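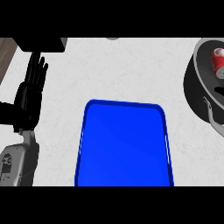 Clusano 3: planificación y control para robots de dos manos, con simulador incluido

Ficha del producto, actualizada el 9 de agosto de 2020

¡Hola! Soy Verna Ferreira y escribo casi todo el código de planificación de Clusano (el resto, y lo más difícil de depurar, es de Aravind Ramasamy, que lleva la parte de contactos). Me han pedido una ficha del producto y me han dicho que podía escribirla a mi manera, así que vais a tener que aguantar algún paréntesis. La tabla con las opciones de línea de comandos está en el manual. Aquí os cuento para qué sirve el programa, qué trae la versión 3 y en qué casos yo misma os diría que esperéis un poco antes de comprarlo.

Para qué sirve

Clusano coge un robot con dos brazos y manos con dedos, una escena con objetos y una tarea, y os devuelve trayectorias que se pueden ejecutar. La tarea típica con la que lo probamos a diario es de encimera: hay una lata dentro de una olla y hay que sacarla y dejarla en la bandeja azul. Dicho así parece una tontería, ya lo sé, pero tiene de todo. La mano tiene que entrar por la boca de la olla sin rozar el borde, los dedos tienen que cerrarse sobre un cilindro bastante resbaladizo con la pared a muy poca distancia, y luego hay que volver a salir por donde se entró, ahora con los dedos ocupados y la lata sobresaliendo. ¡A mí me costó un verano entero que eso saliera bien!

El programa viene en tres piezas que se pueden usar juntas o por separado. El planificador se encarga del movimiento de los brazos y de repartir el trabajo entre las dos manos. El módulo de contactos decide dónde va cada dedo y cuánto aprieta. Y Hisus, nuestro simulador, pinta la escena y calcula la física para que podáis probar sin estropear nada.

El planificador

Lo que más me gusta de esta versión es que el planificador ya trata la otra mano como algo que también se mueve. En la versión anterior planificábamos un brazo, lo congelábamos y planificábamos el otro alrededor, y claro, salían unos movimientos educadísimos y lentísimos, con un brazo esperando a que el otro terminara. Ahora se planifican los dos a la vez y, si una mano está dentro de la olla, la otra puede ir acercándose a la bandeja.

Si queréis que un brazo se quede quieto, se lo podéis pedir con una sola línea en el fichero de tarea. También podéis fijar qué mano hace qué cosa, o dejarlo libre y que elija el programa. Yo suelo dejarlo libre la primera vez, miro lo que propone y después fijo lo que no me convence.

Los márgenes de seguridad se definen por objeto. Esto lo pidió mucha gente y tenían toda la razón: no tiene sentido guardar la misma distancia con la pared de un armario que con el borde de un recipiente en el que tienes que meter la mano. En el fichero de escena ponéis un margen general y luego las excepciones que os hagan falta. Un consejo, de paso: no pongáis margen cero en el recipiente del que vais a coger cosas, aunque tiente. Con un margen pequeñito el planificador encuentra caminos mucho más limpios.

Los contactos

Este apartado lo tendría que escribir Aravind, pero está con la documentación de la API y no suelta el teclado, así que resumo yo. Le dais la malla del objeto y el modelo de la mano, y el módulo propone agarres ordenados por lo bien que aguantan un empujón. Podéis quedaros con los 10 primeros (es el valor por defecto) o pedir más si el objeto es raro.

La novedad gorda son los agarres en sitios estrechos. Antes se calculaba el agarre como si el objeto flotara en el aire y luego se comprobaba si la mano cabía, y la respuesta era que no casi siempre que había una pared cerca. La versión 3 mete el entorno en la cuenta desde el principio. Las propuestas tardan algo más en salir, y a cambio se pueden usar, que antes era una lotería.

Lo que todavía no hace bien: objetos blandos. Una bolsa, un trapo, una esponja. Se puede intentar, los ficheros de ejemplo incluyen un trapo con buena voluntad, pero si vuestro trabajo es doblar ropa, Clusano no es vuestro programa por ahora. Tampoco me fiaría con líquidos.

Hisus, el simulador

Hisus va incluido en todas las licencias. Trae una colección de escenas de cocina y de taller, con sus encimeras, sus bandejas y sus recipientes, y podéis añadir vuestras propias mallas arrastrándolas a la carpeta de la biblioteca. La cámara se coloca donde queráis. Nosotros solemos ponerla alta y muy inclinada hacia abajo, a la altura de donde la llevaría el robot, y es lo que os recomiendo si vais a entrenar un modelo de percepción con las imágenes, aunque a veces las manos tapen media escena. Que tapen: al robot real le va a pasar lo mismo.

Cada ejecución se guarda con las posiciones de todas las articulaciones, la pose de los objetos, los contactos y las imágenes de la cámara, todo con la misma marca de tiempo. Parece poca cosa hasta que te toca alinear a mano unos registros que no la tienen (yo he pasado por ahí y no se lo deseo a nadie). Para sacar el catálogo de escenas de esta versión hemos generado más de 3000 ejecuciones, y las que fallaron también van en la descarga, etiquetadas como fallo. ¡No las borréis! Para afinar el detector de agarres malos son oro.

Se pueden variar las posiciones iniciales, los colores, las texturas de la encimera y la luz. Lo que varía y cuánto se escribe en un fichero de texto corto, y si le dais la misma semilla sale la misma escena. También hay un modo sin pantalla para lanzarlo en un servidor durante la noche.

Una pega que prefiero contaros yo: los metales pulidos en Hisus quedan un poco sosos. El brillo de los bordes está simplificado, y un modelo de percepción entrenado solo con nuestras imágenes se puede despistar con una olla de verdad debajo de una lámpara fuerte. Mezclad imágenes reales, aunque sean pocas. Estamos rehaciendo esa parte.

Percepción

Clusano no trae un sistema de visión completo. Lo que trae es un conector: vuestro detector publica nombre, pose y confianza de cada objeto, y el planificador se alimenta de eso. Si la confianza baja del umbral que hayáis puesto, el brazo se para en el siguiente punto seguro y pide otra lectura. El umbral se puede cambiar en marcha, muy práctico cuando estás ajustando cosas y no quieres reiniciar cada vez.

Para quien no tenga detector propio, el conector de Naidu funciona bien con objetos rígidos. Se instala aparte y tiene su propia licencia, gratuita para centros de enseñanza.

Qué necesitáis

Un ordenador con Linux y una tarjeta gráfica decente para el simulador. El planificador solo, sin Hisus, tira en un portátil normalito; yo lo uso en el tren. Los modelos del robot se cargan en URDF, y si vuestra mano tiene articulaciones acopladas (casi todas las tienen) hay que declararlas en un fichero adicional. Traemos una plantilla comentada. Leedla con calma, por favor: la mayoría de los correos de soporte que recibimos en julio eran por un acoplamiento con el signo cambiado, y el síntoma es siempre igual, los dedos se cierran preciosos en el simulador y en el robot se abren.

Se programa en Python o en C++. Las dos interfaces hacen lo mismo. Los ejemplos están más cuidados en Python, todo hay que decirlo.

Pasar al robot de verdad

El mismo fichero de tarea sirve para el simulador y para el robot, cambiando el controlador de destino. Aun así, haced la primera pasada en modo lento. Hay un botón para eso en el panel y limita la velocidad de todas las articulaciones a la vez, dedos incluidos. También podéis ejecutar paso a paso, confirmando cada tramo, y yo lo hago siempre que cambio una escena, por pequeño que sea el cambio.

La parada de emergencia de vuestro robot sigue siendo la de vuestro robot. Clusano se entera de que se ha pulsado y no intenta retomar el movimiento hasta que le dais permiso, pero no sustituye a ningún elemento de seguridad física.

Licencias y precio

La licencia de puesto cuesta 691 euros al año, impuestos aparte, e incluye el planificador, los contactos, Hisus, las actualizaciones de la versión 3 y el soporte por correo. Si venís de la versión anterior y la licencia os sigue vigente, el cambio es gratis: entrad en vuestra cuenta y descargad el instalador nuevo. Los ficheros de escena antiguos se convierten solos al abrirlos. Los de tarea casi siempre también, salvo los que usaban la opción de congelar un brazo, que ahora se escribe de otra forma (viene explicado en las notas de la versión).

Para grupos grandes o aulas, la venta la lleva Clonside y os hacen presupuesto. Ellos también dan el curso de iniciación, en español y en portugués.

Hay un periodo de prueba con todo abierto. Empezad por la escena de la olla y la bandeja, movedle la lata de sitio, ponedla tumbada, ponedla pegada a la pared, y mirad qué propone. Si encontráis una colocación en la que se atasca y no debería, mandadnos el fichero de escena con la semilla desde el menú Ayuda. Llega directamente a mi correo y al de Aravind.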